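February
By Tanner Sawatzky

Getting the Smell Out of Your Grappling Gear

There is a stage in every jiu-jitsu player's life when the family asks for the gym bag to be kept in the car, and a later stage when they ask for the car to be kept down the street. Both can be put off with some basic laundry.

Wash the gi the night you wear it. Friday open mat ends at nine and you will want to lie on the floor, but the jacket will not improve by lying there with you. Turn it inside out, use cold water and half the detergent you think you need. Too much soap stays in the weave and feeds the stink. If the smell has already moved in, soak everything in the tub with a cup of white vinegar for an hour before the wash. Never mix vinegar with bleach, and leave the bleach out of it altogether unless you like a collar that rips in the first round.

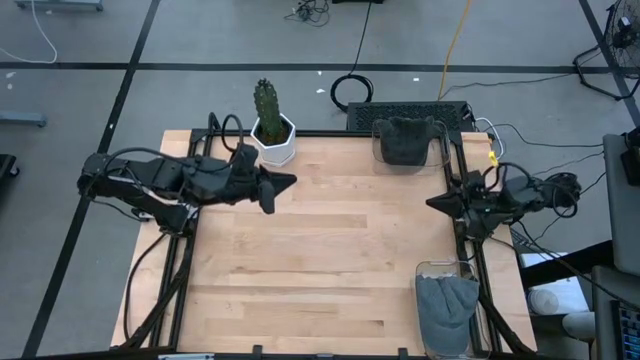

Hang it to dry, by the shoulders, on a fat hanger. Cotton shrinks in a hot dryer, and I have a pair of Bollow pants that cost me 100 dollars and now belong to my nephew, who is nine.

Wash the belt too. People will tell you this rinses out your knowledge. Bríd Daly washes hers every week and still chokes me with it.

Mouthguards get a brush with cool water and a case with holes in it. Boiling water is for fitting one, and you only get to do that on purpose once. Gloves and shin guards can't go in the machine, so wipe the insides with a damp cloth, open the straps all the way and stuff them with newspaper. Change the paper in the morning.

As for the bag, empty it. There's a banana in there.

Questions and stain emergencies: use the contact form | © Tanner Sawatzky | Back to top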